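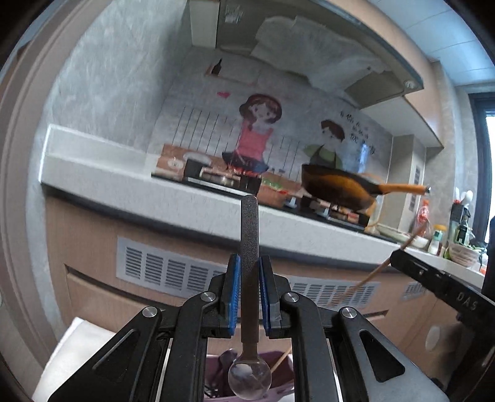
I have been in love with hand-held grippers for a while now, and I'd like to make the case for them to anyone who still thinks the proper way to teach a robot is to sit at a desk and drive it.

My own start was at the desk. When I joined Nultwood, we taught our Berine arm by remote control, with a pair of handles and two screens. I was bad at it for a month and then I was merely slow. Picking up a spoon took me the better part of a minute, and every time I got one off the table I wanted to call my mother. The arm could do it, and so could I, but the two of us together were like people carrying a sofa down a staircase while talking over the phone.

Then somebody put a gripper in my hand, the kind with a handle and two padded fingers and a camera looking out over them, and told me to go tidy up. No arm attached! I walked over to the cutlery and just did it. On my first afternoon I recorded 70 pickups, and plenty of them were clumsy, but they were clumsy the way a person is clumsy. I overshot, I nudged the thing straight, I tried again from the other side. That is exactly what I'd want a robot to learn from.

My main argument, then, is about where the skill lives. Most of what we know about handling a spoon isn't something we can say out loud. You come at the handle a little off center, you feel it roll, you tighten. At the desk, almost all of that gets lost on the way through the joysticks, and what gets saved is mostly a record of a person fighting joysticks. Put the tool in the hand and a good part of the skill comes through, even if the fingers are now rubber pads and there are only two of them.

The second argument is about kitchens, and this is the one I get carried away with. Labs are tidy. A lab table has one cup on it, in the middle, under good light. A real kitchen has a hood you bump into and a counter that's half taken up before you start, and there is always a bag of something in the way. You can take a hand-held tool into a place like that in a backpack. Try that with an arm and its stand and its power supply! I once helped move ours up to a third-floor apartment in Jekau and it took longer to get through the door than to do the recording.
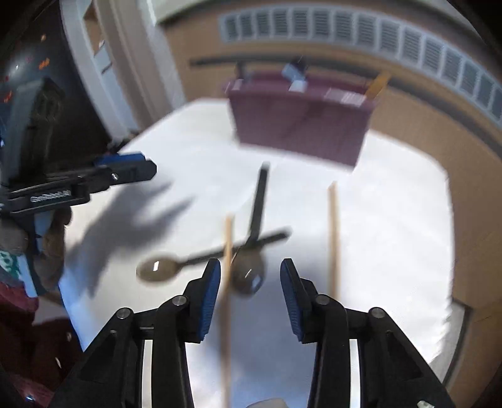 And thin things deserve a special mention. Everyone starts with cups and blocks, and I understand why, but give me chopsticks and spoons any day. A block forgives you. A chopstick gives the pads almost nothing to hold, and if you pinch it a bit too low it tips over on you. Spoons are heavy at one end and their handles lie flat. If I were planning a first set of tasks for a new team, I'd have them do 100 spoon pickups before they were allowed near a cup. They would complain, as I did, and they'd come out of it with far better hands.

I should be fair to the other side. Remote control has one big thing going for it, and the people at Þorgeirsson, who have stuck with it, make the point well: whatever you record, the robot has already done. The arm reached it, the wrist turned that far, the joints didn't run out of room. With a tool in your hand you can easily do something no arm on a fixed base could copy. I do it all the time. I lean, I step to the left, I bring my elbow up past my ear. Of one long batch I made in June, 14 recordings had to go in the trash for that alone, and I was annoyed with myself for a whole evening.

You can learn your way around it, though. After a week or so you start to move with the arm in mind. You keep your feet still. You slow down, but never so much that it stops being a natural motion — that balance is a real craft, and I wish we talked about it as one. We write long papers about the models and one line about the people who did the showing. I'd like to read about how they stood, what they found hard, and which hand they favored by the end of the day.

Then there's working with two grippers, one in each hand, which is where I think all of this is headed. So much of cooking is one hand steadying while the other does the job. Driving two arms from a desk is hard enough that I've seen good operators give up and use them one at a time. With a tool in each hand you pass a spoon from left to right without a thought, and that handover, the little moment when both sides hold on and then one lets go, is my favorite thing to record.

I still use the desk for a few jobs. Anything hot, for one, and anything where the arm has to press hard and I need to know it can. For the rest, hand me the grippers and point me at a messy drawer.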